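Form field validation without a library

I spent part of April removing the validation library from Kuvel, the small booking tool I maintain. The library did its job, but most of what we used it for is now built into the browser, and the rest came to 124 lines of plain JavaScript. These are my notes on the parts that took time.

The first step was the required attribute. Put it on an input and the browser will block a normal submit while the field is empty. A single space counts as a value, so a name field filled with one space will pass. Kuvel trims the value on the blur event and writes it back before the check runs.

The pattern attribute takes a regular expression and matches it against the whole value, as if you had put anchors at both ends. It is skipped when the field is empty. A field with a pattern and no required attribute is therefore an optional field with a format, which suited our discount code box. Only text-like types support it – on a number input it does nothing at all.

Next were minlength and maxlength. The browser stops the user from typing past maxlength, but a value set by script can be longer and will not be flagged. The same goes for minlength: a prefilled value that is too short stays valid until the user edits it. Prydderch, our import script, fills fields from saved records, so we had to check those lengths by hand. 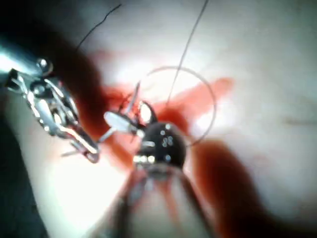
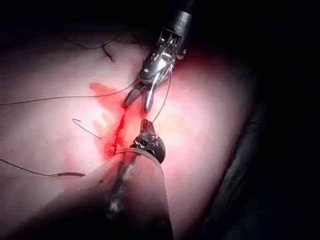
Why does my form skip all of these checks when I submit it from a script?

The submit() method sends the form without running validation and without firing the submit event. Call requestSubmit() instead, which acts as if the user had pressed the submit button.

Custom messages go through setCustomValidity(). Any non-empty string marks the field as invalid, and it stays that way until you set it back to an empty string. I clear it on every input event, then run the test again. Caradog Voyle found the one place where I had forgotten to do this, on the Gastthorpe branch, where a corrected phone number could never be sent.

For styling I moved from :invalid to :user-invalid. The older selector applies as soon as the page loads, so an empty required field turns red before anyone has touched it. The newer one waits until the user has interacted with the field or tried to submit.

Server checks are unchanged. Anything in the browser can be bypassed with the novalidate attribute or a hand-written request, and the handler still tests all 4 fields.

Skendau, the admin side, still loads the old library. Its date range picker depends on it and I have not started on that yet.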